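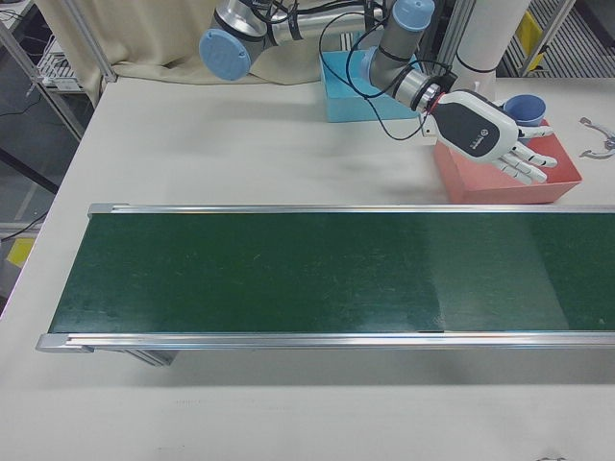

*Fig. 1. Cell 2, arm behind the conveyor, hand open above the red-orange tray.*

**Minutes, cell safety and fault review**
Udotis handling project, 28 August 2018
Present: cell operations, controls, mechanical, site safety. Codley joined by phone for items 2 and 3.

**1. Previous minutes**

Accepted with one correction. The spare wrist cable was ordered from Jireš and not from Codley, as written. Delivery is still open.

**2. Fault report: loss of grip during cup transfer**

Controls presented the log. During a transfer run of 200 cycles, the hand opened without a release command at cycle 72. The cup fell onto the belt and was carried to the right-hand end. The belt did not stop. The operator pressed the emergency stop on the arm pendant, which stopped the arm but left the belt running. The belt was then switched off at its own supply. No injury and no damage to the hand.

Two separate faults were recorded:

- 2.1 Hand opened without a command.
- 2.2 Arm emergency stop did not stop the belt.

On 2.1, the log shows the hand controller restarting 20 ms before the fingers opened. After a restart the controller goes to its default pose, which is fully open. Mechanical considers a brief supply dropout at the wrist connector the most likely cause. The dropout has been reproduced once on the bench by flexing the cable by hand. It has not been reproduced with the arm moving.

Codley stated that the default pose can be changed in the controller settings to "hold last position." Site safety asked whether this creates a pinch risk if the controller restarts with a person's fingers in the hand. Codley will answer in writing. The setting stays as it is until then.

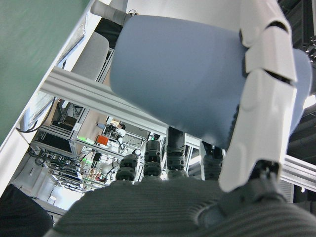
*Fig. 2. Wrist camera view, blue-gray soft test piece held against the thumb.*

Soft pieces were discussed briefly. Ikham asked for them to be included in the retest because a slow loss of grip is harder to detect on them. Agreed. The force threshold used for the cups is not to be copied over without a check.

**3. Cable routing at the arm**

The cables hang in arcs between the arm links and the wrist. Mechanical's view is that the slack is too great on the table side and that the load ends up at the connector. Proposed change: one additional clamp before the wrist and a shorter loop. Controls objected that a shorter loop limits rotation of the last joint. A trial routing will be made with hook-and-loop straps before any clamp is drilled or glued.

Connector life was raised. The supplier sheet for the present type gives 2000 mating cycles. No record has been kept of how often ours has been unplugged. A log sheet will be started. 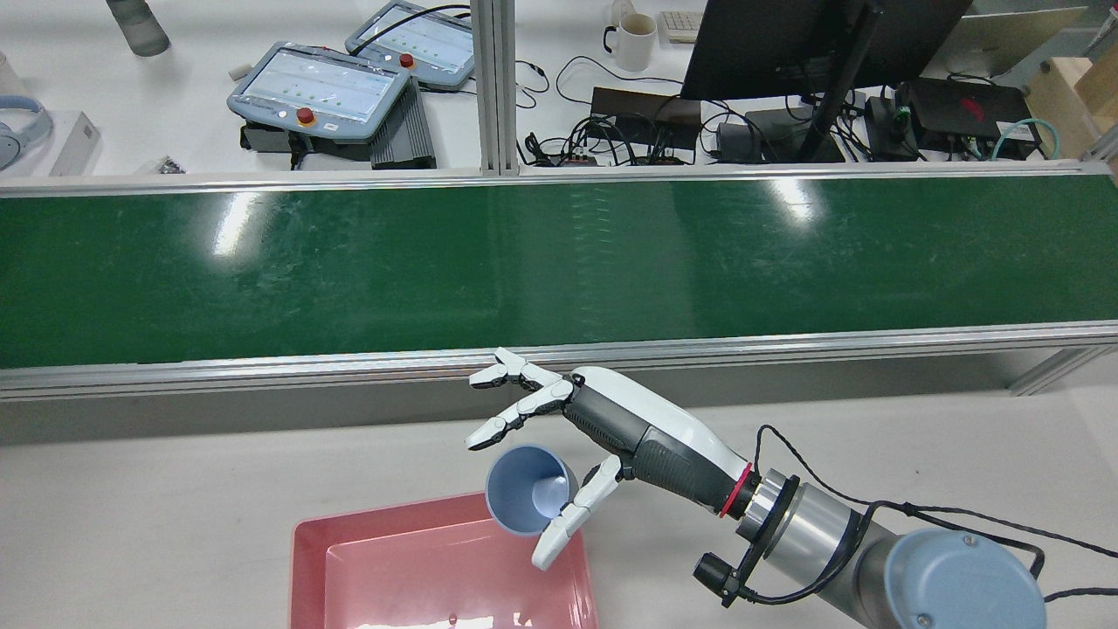
*Fig. 3. Light blue cup held over the tray. Two pendants on the bench behind the conveyor.*

**4. Emergency stop circuit**

Fault 2.2 was traced to the wiring. The belt drive was added in August and was never connected to the safety relay. The risk assessment predates the belt and lists the arm only.

Site safety noted that there are two pendants on the bench, each with a red stop button, and that neither is marked to show what it stops. A person entering the cell would expect either button to stop everything. Both pendants are to be labeled. Labels do not replace the wiring change.

Decision: no powered belt operation until the relay work is done and tested. Arm work with the belt isolated may continue at reduced speed.

**5. Actions**

| No. | Action | Owner | Status |
|---|---|---|---|
| 1 | Connect belt drive to safety relay, test from every stop button | Controls | Open, blocks belt use |
| 2 | Written answer on restart pose | Codley | Open |
| 3 | Trial cable routing with straps | Mechanical | Open |
| 4 | Label pendants | Cell operations | Open |
| 5 | Revise risk assessment to cover the belt | Site safety | Open |
| 6 | Retest, 200 cycles with cups, then soft pieces | Cell operations | After 1 and 3 |
| 7 | Start connector log sheet | Mechanical | Open |

**6. Other business**

Ikham asked for a copy of the raw log from the failed run. Controls will send it with the time stamps corrected, as the arm and hand clocks differ.

Next meeting to be called when action 1 is closed.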